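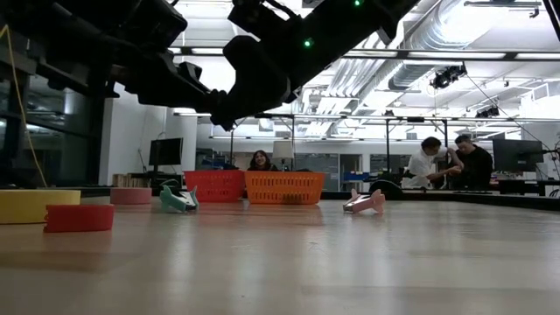 Giststead Shared Supplies Project
Interim progress report to the Vedby Foundation
Reporting period: April to July
Submitted by: Madalena Morais, Project Lead
Grants officer: Horácio Rocha

1. Purpose of this report

This report covers the second stage of the Giststead Shared Supplies Project, for which the Foundation awarded $2000 under its small grants program. It sets out the work completed between April and July, the position against the agreed schedule, the use of funds, and the matters on which we request the Foundation's guidance before the final stage begins.

The project collects surplus office and classroom supplies from the tenants of the Sequeira Building, sorts them by type and condition, and issues them to the after-school programs and tenant groups that use the ground floor. Before the grant, surplus items were kept in mixed cartons in the second-floor storeroom. Staff who needed a roll of tape or a staple remover generally ordered a new one, and the cartons continued to fill.

2. Work completed

2.1 Collection

Collection took place in April and May. Seven tenants took part, one more than had confirmed at the time of the application. A total of 70 cartons, bags and desk trays was received and logged at the storeroom door. Cukar Accounting, which was moving to a smaller suite, contributed the largest share. Its contribution included a quantity of hanging folders that had not been foreseen in the storage plan and that are still stacked along the corridor wall with the building manager's agreement.

2.2 Sorting

Sorting began in May and is carried out at a table, with items laid out by type before they are assigned to a basket. The original plan was to sort directly from carton to basket. This was tried for the first two weeks and abandoned. Small items settled under larger ones, and the same basket had to be emptied and gone through more than once. Laying the items out first takes longer per carton but has removed the need for a second pass.

The two categories that have required the most attention are tape and staple removers.

Tape arrives in many widths and colors. Yellow, red and pink rolls are all represented, and the rolls differ in width as well as color. We had expected to sort by color, as this is how the after-school programs request it for floor games and displays. In practice the width matters more to the office users and the color matters more to the programs. Rolls are now laid flat on the table, separated first by width and then by color. A roll with an uneven edge is kept if the tape still pulls cleanly from it. Rolls that have dried out are discarded and recorded as such.

Staple removers were not listed as a separate category in the application. They were to have been placed with staplers and hole punches under "desk tools." So many were received that they now have their own line in the inventory. The common type, with winged plastic grips and metal jaws, comes in a range of colors, teal and pink among them. Each is opened and closed several times before it is accepted. Those with bent jaws are set aside for metal recycling. At the request of the after-school staff, staple removers are issued to adults only and are not placed in any basket that goes to a children's room.

2.3 Baskets and labeling

The application proposed cardboard bins. After discussion with Mr. Rocha in April, this was changed to perforated plastic baskets, in red and orange, at a slightly higher unit cost. The slots in the sides allow staff to see that a basket is in use without taking it down, and the baskets can be rinsed. Red is used for items going to the office tenants and orange for items going to the ground-floor programs. The color rule has been easy to explain to new helpers and we propose to keep it.

Labeling has been less successful. The adhesive labels purchased in April do not hold well on a slotted surface, and a number had lifted at the corners by June. Tie-on tags are being tried on the orange baskets. If they last through August they will be adopted for the red baskets as well.

2.4 Issue of supplies

The first issue took place in June and the second in July. By the end of the reporting period, 300 items had been issued against signed request slips. Tape was the most requested category in both months, followed by markers and folders. Requests for staple removers came almost entirely from the office tenants, and every such request was met from stock.

3. Position against schedule

Collection: complete, on time.

Sorting: in progress. Tape, staple removers, scissors and markers are complete. Folders, binders and paper stock remain. This work was due to finish in June and is now expected to finish in September. The delay follows from the change in sorting method described in 2.2 and from the volume of folders received.

Baskets and shelving: baskets complete. One of the two shelving units has been installed. The second was delivered with a missing upright and the supplier has agreed to replace it.

Issue to users: begun one month later than planned. Now operating on the first two afternoons of each month, from 2 p.m.

Inventory list: in draft. A copy will be sent to the Foundation once the folder count has been entered.

4. Use of funds

Spending remains within the award. The main costs to date have been the baskets, the first shelving unit, labels and tags, and cleaning materials. The added cost of plastic baskets over cardboard was met by reducing the label budget and by borrowing the sorting table from the building at no charge. No funds have been moved between budget headings other than with the Foundation's prior consent. Receipts are held at the project office and will be attached to the final report.

The second shelving unit has been paid for. Should the supplier fail to replace the missing part by the end of August, we will ask for a refund and seek the Foundation's approval for another source.

5. Difficulties and changes

Storeroom access was restricted for nine working days in May during electrical work on the second floor. Sorting continued downstairs for part of that time, and some cartons were carried down and back more often than was desirable.

The condition of donated items was more mixed than expected. The log shows that dried-out tape and markers made up most of the discards. Tenants have been asked to test markers before donating them, and the July donations were noticeably better in this respect.

The glossy surface of the sorting table allows round items to slide. Rolls are therefore kept flat, and a rubber mat is used when markers and pens are sorted.

6. Matters for the Foundation's decision

We request the Foundation's agreement on the following 3 points.

First, that the date for completing the sorting work be moved from June to September, with no change to the total award.

Second, that staple removers be reported as a separate category in the final figures, as they now are in the inventory.

Third, that surplus hanging folders beyond the needs of the building may be offered to the Giststead adult learning center, which has written to ask for them. The center would collect the folders at its own expense.

7. Next period

Work from August will cover the remaining paper goods, installation of the second shelving unit, the decision on tags, and completion of the inventory list. A short user survey will be given out with the September issue. Mr. Rocha has asked to see the storeroom before the final report is prepared, and Ms. Morais will contact him to arrange a time once the corridor has been cleared.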